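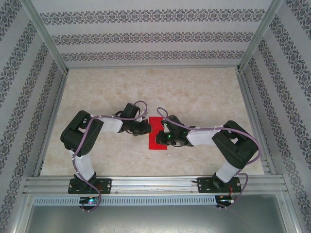
# Das Rote

Zlata Derkach hatte den Zettel verloren. Nicht schlimm, sie wusste ja, was draufstand. Tapete ausmessen, Boden wischen, Schlüssel bei Stetsiuk abgeben, das Rote mitbringen. Fähre um acht.

Halb sechs jetzt. Draußen schon dunkel, Nedport im November, da wird es gar nicht erst richtig hell.

Das Rote. So hatte ihre Mutter es immer genannt, als gäbe es nur eins auf der Welt. Flach, rot, gerade Kanten. Hing in der Küche in Hestau neben der Tür, dann lag es in einer Schublade, dann war es weg, dann war die Mutter weg, und fünf Jahre später ruft die Cousine an. Du, sagt sie, das liegt in Nedport. Bei Stetsiuk oben. Warscheinlich schon die ganze Zeit.

Wozu es mal gut gewesen war, wusste keiner mehr. Die Cousine meinte, es gehöre zu einem Spiel. Der Onkel meinte, es sei ein Muster, aus der Zeit, als die Mutter bei Sturell im Lager war, da brachten alle Muster mit nach Hause. Zlata meinte gar nichts. Sie wollte es haben.

Also die Treppe hoch. Licht an.

Und dann zuerst die Tapete. Weiß, mit Bändern quer, dunkelgraue Ranken, Schnörkel, so ein Damastzeug. Die gleiche wie in Hestau! Oder fast die gleiche. Sie blieb stehen mit der Tasche in der Hand und rechnete aus, wie alt sie gewesen sein musste, als sie die Schnörkel mit dem Finger nachfuhr, und die Mutter rief, lass das, das gibt Flecken. Sieben vielleicht. Es gab Flecken.

Keine Zeit. Maßband. Wo war das Maßband.

Im Mantel natürlich.

Von der Ecke bis zur Ecke 225. Sie schrieb es sich auf die Hand, mit dem Kuli, der nur schrieb, wenn man ihn schräg hielt. Stetsiuk wollte neu tapezieren, etwas Glattes, Helles, »ohne Geschichte«, hatte er am Telefon gesagt. Sie maß noch mal. Wieder 225. Gut.

Der Boden beige, marmoriert, da sieht man nichts drauf und trotzdem alles. Und mitten auf dem Beige das Rote.

Einfach so. Lag da.

Sie hatte sich das anders vorgestellt, einen Karton, Seidenpapier, wenigstens einen Umschlag. Stattdessen ein kleines rotes Rechteck auf dem Boden und sie davor, die Tasche immer noch in der Hand. Viel kleiner als früher. In der Küche in Hestau war es groß gewesen, groß wie ein Tablett, man hätte Tassen darauf stellen können.

Das Telefon.

»Hast du's?«

»Ich seh es.«

»Ob du's hast, hab ich gefragt.«

»Gleich.«

»Zlata. Die Fähre.«

»Ich weiß, wann die Fähre geht!«

Aufgelegt. Falsch aufgelegt, mit dem Ärmel wieder gewählt, noch mal aufgelegt. Zehn vor sechs. Der Schlüssel musste in den Laden runter, bevor Stetsiuk zumachte, und er machte zu, wann er Lust hatte.

Sie setzte sich auf die Tasche. Nur kurz. Nur bis die Knie wieder wollten.

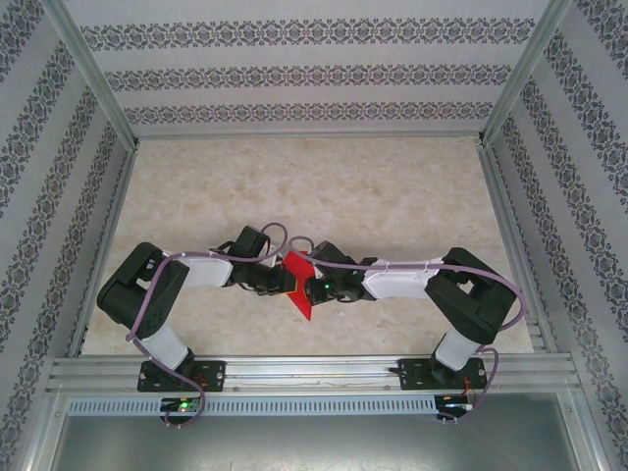
*Foto: Archiv Sturell, Nedport*

Rot ist keine Farbe, die man übersieht. Das hatte die Mutter gesagt, wenn sie etwas suchte, den Schal, die Dose mit den Knöpfen. Nimm was Rotes, dann findest du's wieder. Und dann suchte sie trotzdem, auf den Knien, unter dem Bett, und Zlata hielt die Lampe.

Jetzt, mit schräg gelegtem Kopf, sah Zlata die Ecke. Unten, spitz. Oben breit und nach unten hin immer schmaler. In ihrer Erinnerung hatte es keine Spitze gehabt. Oder doch? Sie versuchte, sich die Küche vorzustellen, Tür, Haken, Kalender, und je mehr sie sich anstrengte, desto mehr Spitzen hatte alles.

Ein Wimpel, dachte sie. Wie am Boot vom Großvater.

Dann: Unsinn, der Großvater hatte kein Boot. Der hatte ein Foto von einem Boot.

Unten ging eine Tür. Stetsiuk rief etwas, sie verstand nur den zweiten Teil.

»... oder soll ich warten?«

»Warten!«

»Wie lange?«

»Fünf Minuten!«

Er brummte. Man hörte ihn einen Stuhl ziehen, dann das Radio, dann Wetter. Wind aus West. Fähren planmäßig, noch.

Wischen fiel also aus. Sie strich es von der Liste, die sie nicht hatte. Tapete gemessen, ja. Boden, nein. Schlüssel, gleich. In der Manteltasche der Umschlag mit dem Geld, 500, von der Cousine, falls Stetsiuk etwas haben wollte für die Aufbewahrung. Er hatte nichts gesagt. Er hatte aber auch nicht gesagt, dass er nichts will. So war er, so war er schon immer, sagte die Cousine, die ihn ein einziges Mal getroffen hatte.

Zlata ging hinunter, den Umschlag voran.

Stetsiuk saß im Laden unter der Lampe und schälte einen Apfel. Er sah den Umschlag an, dann sie.

»Was ist das?«

»Für die Jahre.«

»Welche Jahre.«

»Na, die das hier lag.«

Er schnitt den Apfel durch, gab ihr die größere Hälfte. Auf dem Tresen lag sein Quittungsblock, oben der letzte Durchschlag, 23. Nov. 2021, eine Rolle Kreppband und nohc etwas, das sie nicht lesen konnte.

»Deine Mutter hat bezahlt«, sagte er. »Im März, in dem Jahr, bevor sie krank wurde. Kam rein, legte Geld hin, ging wieder. Ich hab gefragt, wofür. Sie sagt, für das Rote. Ich sag, was für ein Rotes.« Er kaute. »Da war sie schon an der Tür.«

»Und was ist es?«

»Das frag ich dich.«

Sie aß den Apfel. Sauer, sehr gut. Im Radio jetzt Musik, irgendwas mit Akkordeon, Stetsiuk drehte es leiser und dann wieder lauter.

»Die Tapete«, sagte Zlata. »Haben Sie die schon bestellt, die neue?«

»Wie viel ist es denn?«

Sie hielt ihm die Hand hin. Die Tinte war verschmiert, die letzte Zahl konnte eine Fünf sein oder ein S. Er setzte die Brille auf, nahm ihre Hand und drehte sie zum Licht wie ein Arzt.

»Nicht bestellt«, sagte er. »Hat keine Eile.«

»Lassen Sie sie dran.«

»Die ist hässlich.«

»Ja.«

Er nickte, als hätte sie einen Preis genannt und er sei einverstanden. Der Schlüssel lag zwischen ihnen, neben den Apfelschalen. Sie sah auf die Uhr über der Tür. Zum Hafen brauchte man ungefähr eine Viertelstunde, mit der Tasche länger. Die Tasche stand oben. Der Umschlag steckte auf einmal wieder in ihrem Mantel, keine Ahnung wie.

Sie nahm den Schlüssel noch mal vom Tresen und ging die Treppe hoch, zwei Stufen auf einmal, und oben brannte noch Licht.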